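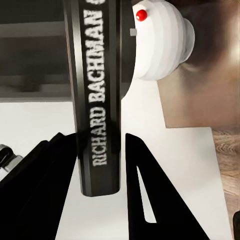 White worn caps on dark gray, render. RICHARD BACHMAN, reads bottom to top.

11/08/2025
Bindery bench, paste + cloth + spine titles

Sindby job first. Paste from last batch had gone watery on top and sour underneath, tipped it, washed the pan, started over. Wheat starch, cold water in first, stir till no lumps, then heat low. Stirred 20 minutes. Went clear at the edges before the middle did, so scraped the bottom more than last time. Sieved it twice while warm. Much better. Second sieving got out the skin bits I kept finding under the endpapers before.

Thinned a small pot of it for the linings. Full strength for the leather corners. Label on the lid this time, please keep it there.

Sindby blocks are 96 pages, sewn on tapes, all tight except one where the thread went slack at the third section. Resewed from there. Old holes a bit torn, mended with thin tissue, let it sit under a weight over lunch. Holding fine. Kettle stitch looks ugly on that one but it's under the lining, leave it.

Rounding: went easy. Last time I hit the fore edge too hard and got a dent that wouldn't press out. Used the wide hammer, light taps, turned the block often. Shape is even on most. The resewn one is a touch flatter. Put it back in the press with the cords warm and damp, will look tomorrow before lining.

Cloth. New roll from Bikar is not the same as the old roll. They say same color, same number. Side by side in window light the new one is greener and the weave is more open. Paste came through in two spots on the test board. Tried:

- full paste, brushed on cloth: came through, shiny spots
- full paste, brushed on board: better, one small spot near the corner
- thin paste on board, two coats, wait between: clean, but edge lifted after an hour
- mix, mostly PVA with a bit of paste: clean, flat, no lift, not much time to slide it

Going with the mix for the covers. Turn-ins need to be quick. Cut the corners first, all of them, before opening the glue. Do not stop to answer the phone.

Board warp: the mix pulls less than straight paste but still pulls. Lined the inside of one test board with scrap paper, grain running head to tail, and it came back flat overnight. The one with the grain going the wrong way is a potato chip. Kept both on the shelf over the sink if anyone wants to see. Check grain on EVERY sheet, the offcuts in the gray box are mixed up.

Spine titles. Long talk with Viola Palumbo about direction. Malinowski set has three older volumes, titles run bottom to top. New volumes were drawn top to bottom. Viola wants them all one way on the shelf, I agree, so we match the old ones even though most of the US books in the shop run the other way. Bottom to top then, head tilts left to read. Wrote it on the job ticket in red. Stamping a spine upside down is not fixable, you peel the cover and start again, and the Bikar cloth does not like to be peeled.

Things to check before the foil goes anywhere near it:
head of book marked in chalk on inside of case
line of type read in mirror, twice
strip of paper test, held against an old volume
then a scrap of real cloth
then the case

Type: tried two sizes. The bigger one fills the spine but the last letters crowd the joint at the tail. Smaller size with a hair more space between the caps reads better from across the room. Caps need spacing, always forget how much. A and V next to each other look like there is a hole between them, squeeze those, open up the straight ones (H, I, N). Did it by eye with thin paper strips. Viola moved one strip and it was right away better, annoying.

Foil: white on the dark cloth looks chalky. Weave breaks it up. At first pass the letters came out patchy, specks of cloth all through. Some people like that look. Malinowski did not ask for it, their old volumes are solid. More heat made the edges fat and the specks still there. What worked was pressing the spot blind first, no foil, just warm type to flatten the weave, then foil on top. Same place exactly, so the case can't come out of the jig between the two. Taped it down. Clean solid white, sharp corners on the E.

Blind pass first, short dwell. Foil pass, longer dwell. Let it cool before peeling the strip, count slow. Peeled one hot and lost the crossbar of an A.

Press: the Jarkon is heating unevenly agian. Left end of the type holder gets there before the right. Gave it nearly 60 minutes to soak and it evened out, so either leave it on through the morning or somebody opens it up and looks at the element. I would rather someone looks. Contact on the right side had some black on it, brushed it off, no real change. Part to be ordered if it is the element, ask Viola who did it last time, the invoice is not in the folder.

Also the handle slips at the bottom of the stroke. Snugged up the set screw. It'll be loose again in a week.

Labels for the Sindby boxes: 500 sheet pack of the cream text stock came in, wrong finish, has a faint slick side. Ink sits on top of it and smudges with a thumb even after a night. Rough side is OK. Mark the rough side with pencil in a corner before cutting, once it's cut down you can't tell any more. Not sending it back, we can use it for waste sheets and spine linings if the grain is right (checked, it's long, fine).

Knife on the board shear needs a grind. Cloth edge is fuzzy on the left half of every cut. Cut all the Sindby cloth on the right half for now, smaller pieces, slower.

Left out on bench: resewn block in press, do not open. Test boards on shelf. Chalk is in the drawer with the bone folders. Small folder has a chip in it now, sand it before you use it on the cloth or it leaves a shiny line.

Still to do
line the Sindby blocks, mull then paper
cut Malinowski boards, check squares against the old volumes (theirs are narrow)
ask Bikar for a bit of the old dye lot, even a short end
headbands, need more of the blue silk, almost out
Malinowski wants the set by December, tell them yes if the press behaves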